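A short thread on Theda Strobel, who takes over as head of production at Heston in April. A few people asked me who she is, so I went through her career. 1/13

Strobel trained as a toolmaker before she studied engineering. Her first job was on the shop floor at Atanasov, which made hydraulic fittings and landing gear parts for small aircraft. She worked nights for two years and took classes in the afternoon.

After she got her degree she moved upstairs to methods and planning. Her boss there was Detlef Hellwig, who later ran the whole machining division. People who worked for both of them say she picked up his habit of reading scrap reports first thing on Monday.

Her first real management post was the fittings line. It had 30 people on three shifts and a delivery record that customers complained about every quarter. She changed the order in which jobs were released and left the machines where they were. Late deliveries went down within the year.

Then came purchasing, which surprised some of her colleagues. She had never bought anything bigger than a set of gauges. She has said in talks that she asked for the move. She was tired of waiting for castings and wanted to see the contracts.

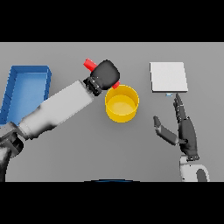 She stayed in purchasing for four years. The supplier list was at 1,304 names when she got there, many of them shops that had shipped one order and never heard from the company again. Cutting that list was most of the job, and it did not make her popular.

Next was Imesex, the repair and overhaul business. She joined as deputy director under Radomir Vukadinović and ran the site when he was out for most of a winter. When he retired she got the title as well.

Imesex is where most people in the industry know her from. The shop handled 3,000 components a year, mostly actuators and pumps, and turnaround time was the number every airline asked for. She published it every month, including the bad months. Some of the sales staff hated that.

A correction to something going around: she did not close the Imesex paint shop. That decision was made before she arrived, under the previous owners. She did sign the letter to staff, so I can see where the mix-up comes from.

Her deputy for the last part of that period was Jolien Dijkstra, who stays on and becomes site director. Dijkstra came up through quality and has been at Imesex longer than Strobel was. I would expect few changes there in the short term.

The Heston job is bigger and different. Production there means two plants, one for structures and one for engine brackets and ducts, and they have never shared a planning system. The last two heads of production both tried to fix that. Both left with it half done.

She also inherits Tiltetti, the program to move bracket work onto one common line. It is late. The company has given two reasons, tooling and hiring, and I have heard both from people inside. I don't know which one matters more and I am not going to guess.

Strobel will report to Nele Kleinschmidt, the chief operating officer. They overlapped for a short time at Atanasov, when Kleinschmidt was in finance. Kleinschmidt has been filling in on production herself since the fall – on top of her own job – and by all accounts is glad to hand it over.

Things I could not confirm: whether Strobel gets a seat on the executive board right away, and whether she will be based at the structures plant or at the head office. The notice to staff does not mention either one. If you have seen something in writing, send it to me.

One more, because it came up in the replies. Yes, she still teaches the evening course on production planning at the technical college. I checked the spring schedule and she is on it. The section is full. 13/13

Adding this after the end of the thread: Hellwig's title in the third post should be head of machining for the fittings side only. Machining was split in two at the time. Thanks to the two former Atanasov people who wrote in.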